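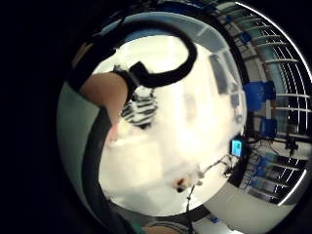
Tumosmont striped sleeve band

Ref. 514
Pack of 12 pairs
Black and white only

There are two kinds of people: those whose sleeves stay where they are put, and those who have washed up with a cuff full of gravy. The Tumosmont sleeve band is for the second lot. It is a short, ribbed tube of stretchy knit in black and white stripes, and it goes over a pushed-up sleeve and keeps it pushed up. We have tried to think of something else to say about it and have managed the following.

Fit

One size, which we know is what everyone says. It suits most adult arms. If you row, or lift pianos, put it below the elbow and it will behave. Very thin arms should fold the band once, which doubles the grip and also the stripes.

It should feel snug and no more. If your fingers tingle, take it off and ring us about the wider one, which Youssra Mahrous has been promising since July.

Colour

We did a plain navy for a while. People put them down on a worktop and never saw them again. The stripes can be found under a tea towel, in a coat pocket and, on one occasion in Dokthorpe, in a trifle. Requests for beige are read and filed.

Washing

Wash at 40 with whatever else is going in. Dry flat or over a tap. They can go in the tumble dryer, but they come out fit for a child and don't go back. Don't iron them. We are a bit worried that you were going to.

The stripes run round the arm. If yours run lengthwise you have it on sideways, and we would like to know how.

What people use them for

Washing up, mostly. Also bread, potting on, bathing the dog, and keeping a jumper out of the paint. The kitchen at Chraibi takes a pack every couple of months and won't say where the old ones go. A reader in Irnley uses hers to stop jam jars clinking in the car, and that's fine by us.

They are not waterproof, heatproof or any sort of safety wear. They hold a sleeve up. Please don't take a tray out of the oven with one.

Buying

Sold in packs of 12 pairs. We used to sell singles, and spent a long winter posting people their other one. Packs come in a paper wrap with the reference on the end. The last run was 4000 pairs and the next is on the knitting machine now, so if the button says "back soon" it means it.

Returns are fine if unworn. Wael Radwan opens the returns and can tell.

Also in this range: apron ties (long), apron ties (very long), wider sleeve band (see Youssra).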